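Chenxi Bai
1 Sep 2022

1. A few people asked what I'd put on top of a work table after my moan in July about the ruined oak one. Long thread, mostly about coverings, a bit about light and storage. I do small repairs and some gluing and painting, so if you cut metal all day your needs will differ.

2. I've had six different surfaces in the years I've been at this. Bare wood, cork, a cutting mat, an offcut of kitchen vinyl, brown paper off the roll, and plastic sheet. I still use three of them.

3. Bare wood is lovely for a month. Then you spill something. I got Brevero contact glue on the oak and it went into the grain. Scraping took the finish with it and sanding left a dip you can feel with your thumb. I've stopped trying.

4. Cork is quiet and kind to things you drop. It also swallows small screws and crumbles at the edges. Sold mine on to someone in Grirneck who wanted it for a noticeboard.

5. Brown paper is the cheapest by a long way. You can write on it, which I didn't expect to like as much as I do. Part numbers, which screw came from which hole, the phone number you took down in a hurry. Tear it off and date it before you bin it. I keep the last couple of sheets rolled up behind the door in case I've thrown out something I needed.

6. Plastic sheet is the one I get asked about most. It wipes down, glue mostly peels off it, and it comes wide enough to do a long table in one piece. The drawback is that it creases where it was folded and those creases never fully leave.
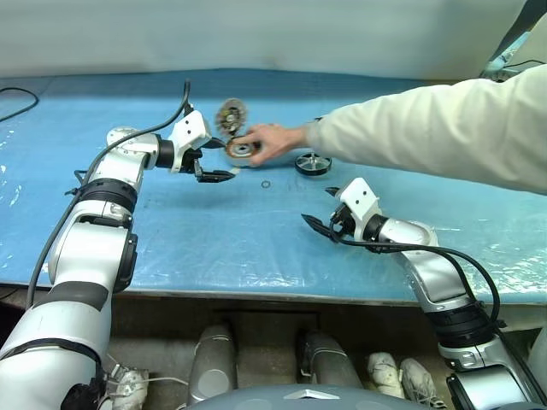 Light blue plastic on a long table. Wrinkled, as ever.

7. Things I've tried for the creases: hairdryer (works a bit, slow), leaving it in the sun over the washing line (works better), ironing through a towel (don't). Buying it on a roll is the real answer. Paquette in Prirton will cut it off the roll for you if you ask at the counter. The packs by the door are all folded.

8. Fix it along the back edge first, then pull it forward and clip it underneath. If you tape all four sides you'll be picking tape off for an hour when you come to change it. I use the same clips people put on tablecloths in pub gardens.

9. Colour matters more than I thought. White shows every mark and tires your eyes by the afternoon. Black hides black screws. Pale blue or pale green is a decent middle. Silver parts and dark parts both show up on it, and so does brass.

10. The other trouble is shine. Any glossy sheet throws the light back at you, and if the lamp is in the wrong place you can lose a washer that is right in front of you. I've done it more than once.

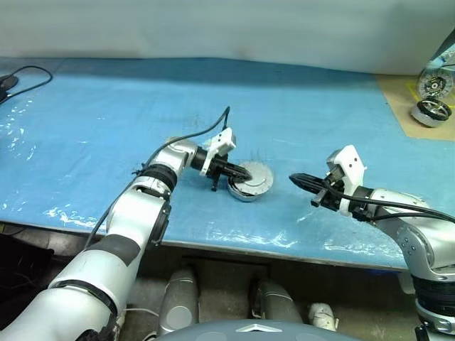 Bright reflections on the left of the blue sheet.

11. What helped me was moving the lamp. I had one strong light directly overhead. Now I have two weaker ones, one each side and set low, and I can tilt whichever is bothering me. Cost very little and I wish I'd done it before I bought a third type of bulb.

12. Matt sheet exists. It's dearer, it marks more easily, and felt pen doesn't come off it. I'd still pick it if you work next to a big window and can't move the table.

13. On scuffs: any soft covering will get them, usually in the patch where you do most of your work. I used to replace the whole thing when that happened. Now I turn it end to end and get the same time out of it again. If it's cut through, replace it, as glue will find the cut.

14. Small parts. A covering won't stop them rolling, so put down a tray with a lip before you open anything. Anything with a lot of bits, a motor for instance, I lay out from far to near in the order it came apart and then go back along the row. Old muffin tins are good for this. Magnetic dishes are good too, except near motors, where I keep them well out of the way.
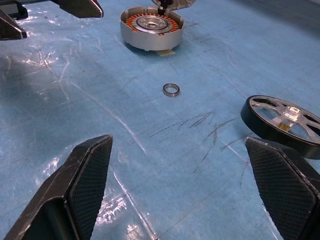

15. Money. I added up what I've spent on surfaces, clips, lamps and the sanding attempt on the oak – £342. Most of that was lamps. The plastic was the smallest line on the list after the paper.

16. What I have at the moment: plastic over the whole table, brown paper on top at the left end for writing, and the cutting mat at the right end for anything with a blade. The mat needs to lie flat, so store it under something heavy and keep it off the radiator.

17. Someone has already asked about glass. I've not used it. A neighbour has a glass top and likes it for scraping paint off, but it's cold on the wrists and I drop things.

18. Next job is shelving above the table. If you've put brackets into old plaster and they stayed up, tell me which ones.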